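December 31, 2020

On Being Served, and on Who Does the Serving

Over the course of this month I have given considerable thought to the dining room of a private club in Mornton, where I attended a business luncheon in the years before such gatherings were suspended. The membership at that time stood at 208. I do not recall one Black member at the tables that afternoon, and I do not recall one white employee carrying a tray.
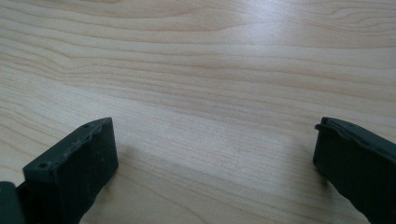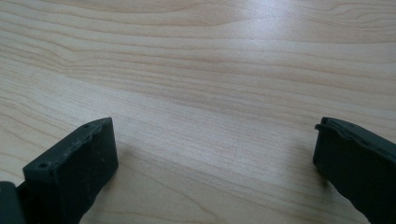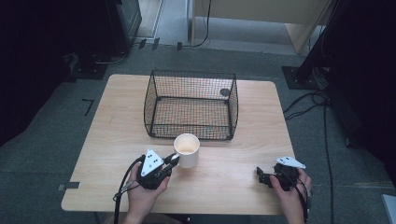

A reader in Adstead, responding to my earlier remarks on the subject, wrote that I was looking for an insult where none had been offered, that the men and women on the staff were paid fairly and treated with courtesy, and that several had held their positions for longer than I had been writing. The reader asked whether I would prefer that they be dismissed in order to spare my feelings.

I would not. The question deserves a proper answer, and I regret that my first reply was short.

Steady work with a decent wage is a good thing, and I have no wish to speak for people who did not ask me to do so. My concern is with the hiring and promotion practices that produce such a room. When the Zernum Hotel opened its restaurant in 2000, the managers were recruited from outside the city and the servers were recruited from within it. The division by race followed almost exactly, and it was still in place when I last dined there. Courtesy between guest and server does not alter that fact. A person may be thanked warmly every evening for 20 years and never be invited to apply for the office upstairs.

I was raised in a household in which this arrangement was considered natural. My grandmother addressed the women who worked for her by their first names and was addressed in return as "ma'am." She would have been sincerely hurt by any suggestion of unkindness. It was many years before I noticed that I did not know the surname of a woman who had prepared most of my childhood suppers.

The restaurant at Saavedra takes a different course. Every new employee, including those hired to manage, spends a period on the dining room floor, and openings are posted in the kitchen before they are advertised. I am told that the practice was unpopular at first with applicants who believed themselves above it.

I intend to write to the club in Mornton in the new year and to ask how its supervisors are chosen. Should a reply be received, I will publish it in this space with the club's permission.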